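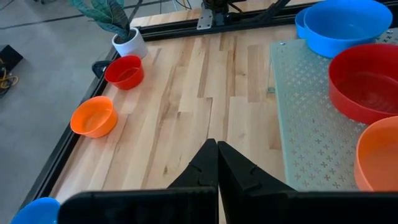 A butcher-block style tabletop of light wood, with small red and orange bowls along its left side.

A butcher-block top, also called a stave top or block top, is a flat work surface made by gluing strips of solid wood side by side. The name comes from the heavy blocks once used for cutting meat, but most tops sold under it are now intended for desks, workbenches and kitchen counters.

Construction
The strips, known as staves, are sawn to a common width and thickness. In a full-stave top each strip runs the whole length of the panel. In a staggered top, shorter strips are joined end to end and the joints in neighbouring rows are offset, so that no line of weakness crosses the panel. Staggered tops use shorter timber and cost less, and they show more variation in colour. Knots and dark streaks are permitted in the lower grades.

Timber
Maple, birch, beech and oak are the usual species. Maple and birch are both pale and close-grained, and are difficult to tell apart once finished. Maple is the harder of the two. The Flivitel grading list, used by several joinery suppliers, treats them as one colour group.

Support and edging
Solid wood swells and shrinks across the grain as the air in a room changes. A top 700 mm deep can move by more than 2 mm between winter and summer. Fixings to a frame are therefore made through slotted holes. Where the top is bordered by metal rails, as in the Brenolmont pattern of bench, a gap is left between wood and rail. Slotted aluminium rails also accept clips and brackets, and small bowls for loose parts are often kept beside them.

Finish and care
Tops are oiled, waxed or varnished. Oiled surfaces need a fresh coat when water no longer beads on them; varnished ones are wiped with a damp cloth. Plant pots should stand on a saucer or off the wood altogether — standing water leaves a dark ring which usually has to be sanded out.

Thickness
Desk tops are commonly 40 mm or less. The Skernus type is thicker and is meant for vices and hand tools.

See also
End-grain block
Finger joint
Worktop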